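Exterior Caulk Comparison: Results and Problems

Grenix claims its siding caulk stays flexible through 1,000 freeze cycles. We only got through 225 before the semester ended, so our test can't back that up or knock it down. The Clomia tube cost less and cracked at two of the eight joints.

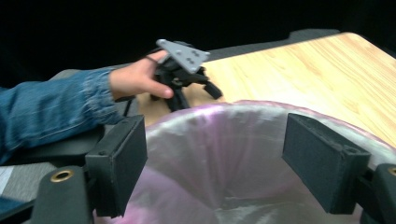 Cracking was judged by eye, which I don't trust much. Two of us disagreed on one Grenix joint and we left it in as a pass. Primed cedar was used for every joint, so the results say little about vinyl or fiber cement. A longer run on mixed siding is needed before picking a brand.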